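Carers' Corner > Respite and short breaks
Mum's first respite stay -- it went so well!

tsehay_b
I've been reading this board since the winter and hardly ever post, but I had to come and tell you all. Mum has just had five nights at Brenley and she LIKED it. My mum, who wouldn't go to a coffee morning if you paid her! I work from the loft these days, so I'm always in the house with her, and I hadn't realised how tired I'd got until I had a quiet week up there.
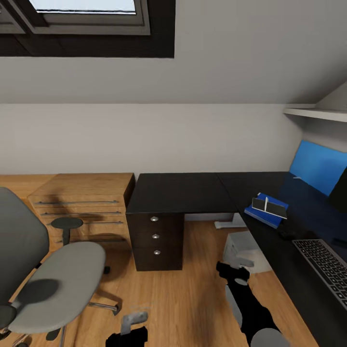
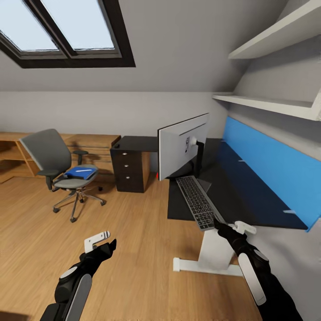 Loft room, desk and skylight

Anyway, Brenley. We went for a look round in June and had tea with two of the residents, and Mum spent most of it telling them about her runner beans. She has a bad hip and some memory trouble, not diagnosed as anything yet. They did a proper assessment at our kitchen table beforehand and asked her the questions, with me chipping in only when she got stuck. I took her own pillow, her radio, the awful green dressing gown and a page of notes. She went in on the Saturday after lunch and by teatime she'd found somebody to play cribbage with.

I'm so pleased I could burst. Ask me anything if you're dithering, I dithered for ages.

Lambros P
Lovely to read this. Can I ask what was on the page of notes? My wife is down for three nights at Ovaden and they sent a form that's nearly all about medicines. Nothing on it about how she likes things done.

tsehay_b
Oh yes, happy to! I wrote it as if I was telling a friend. Tea weak, milk in last. Glasses go on the left side of the bed. Doesn't like being called "dear" or "my love", likes being called Mrs Birhane until she says otherwise. Gets up for the loo in the night and needs the landing light, so please leave a lamp on. Will say she's had breakfast when she hasn't. The manager put a copy inside the wardrobe door and I saw one of the staff reading it, which cheered me up no end.

SohailR
Glad it worked, but I'd be careful about telling people it's all wonderful. We tried it with my dad and he came home more muddled than he went in. It was a good home and the staff were kind. He just didn't know where he was at night, and it took him a long while to settle again once he was back in his own bed. If I had my time again I'd pay for someone to stay at the house with him.

Noreen_J
I agree with Sohail. A new building is a big ask when somebody's memory is going. We have a night sitter through Afridi and Mum-in-law barely notices the change. She gets her own bathroom and her own cat.

rukhsana.lashari
I don't think it's one or the other, it depends so much on the person. My aunt can't bear a stranger in her kitchen. She followed the sitter from room to room, switching lights off after her! At the home she was perfectly happy, because to her mind it was a hotel and strangers in a hotel are normal.

SohailR
Ha, fair enough. Dad would have made the sitter a curry.

Lambros P
What do people do about telling them beforehand? My daughter thinks I should mention it on the morning and not before. I don't feel right about that.

tsehay_b
I told Mum as soon as it was booked and put it on the kitchen calendar. She grumbled a bit each time she saw it, but it was her grumble, if you see what I mean, and she packed her own cardigans.

Noreen_J
I'd go the other way. Mum-in-law frets terribly. If we tell her a week early she's awake all week and so are we. The evening before is plenty for her.

rukhsana.lashari
With you on telling them early, Tsehay, but I've seen it go Noreen's way too. Lambros, how is your wife about hospital appointments? I'd go by that.

Lambros P
She likes to know. She gets her coat out the night before. Right, I'll tell her on Sunday when we've had our dinner, thank you.

SohailR
Whatever you do, ask about the money in writing. We were charged an extra £300 that was apparently in the small print, for one-to-one help at night. I did get it back but it took a lot of phoning.

tsehay_b
Good point! I asked for a written list of what was included. Hairdresser and chiropodist were extra, everything else was in. And do ask how they keep in touch -- Brenley uses a thing called Emolum where they put a few lines up every evening. I got "ate two helpings of crumble, beat George at cards" and I read it out to my sister on the phone.

Noreen_J
Two helpings! All right, I might go and have a look round. Only a look, mind. Do they mind if you turn up without ringing?

tsehay_b
They told us any time except lunch. Go mid-afternoon, there's cake!

Lambros P
Just rung Ovaden. They're happy to have a page of notes and she can bring her own blanket. Off to find a pen.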